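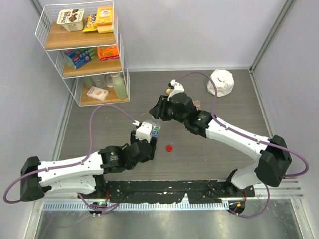 Bremeta Pantry Shelf
README, last revised October 16, 2021
Maintained by Magdolna Veres and Sándor Szilágyi

What this is

Bremeta Pantry Shelf is a set of 735 short recordings of grocery and household items being put onto a small stepped rack and taken off it again. The items are ordinary: boxes, bags, tubs, bottles, mugs and small packages. The rack has three levels. Each recording starts with some items on the rack and some on the work surface.

Contents

recordings/ one folder per recording, numbered from 0001
items.csv one row per item, with name, type and usual level
layouts.csv which item was assigned to which level at the start and end
notes.txt free-text remarks, not checked for spelling
splits/ train and test lists

The test list has 200 recordings. The rest are for training. Layouts in the test list do not appear in the training list, but the items do.

The rack

White wire frame with gridded side panels and three light brown wooden boards. The boards step down toward the table, so things on the lower boards can be reached without lifting anything off the top. "Top", "middle" and "bottom" in layouts.csv always refer to these boards. "Table" means the work surface.

Item types

tub: lidded food tubs, such as the white Chobani one
box: any carton, standing, lying flat or resting on another carton
bag: candy and snack bags
bottle: upright or leaning
mug: anything cup-shaped with a handle
clear: see-through containers and packaging, with or without a label
small: packages too small to stand up reliably

An item has one type only. A clear bottle with a label is typed as "clear". We went back and forth on this, and version 1 had it as "bottle", so check which version your file came from.

Placement rules

Items may lean on each other or overlap. A box resting on another box counts as being on the same board as the lower one. An item partly hidden by the board above is still listed. If an item ends up across two boards, the lower board is recorded.

Known problems

The level column is blank for the first few September recordings. Bags change shape between recordings and should not be matched by outline. Some cartons were replaced with the same product in newer packaging; items.csv gives these a second row with the suffix _b.

Changes in version 2

Added the clear type.
Renamed "shelf 1" through "shelf 3" to top, middle and bottom.
Removed duplicate rows from layouts.csv.

Corrections go to Magdolna. Please include the recording number and the item name as written in items.csv.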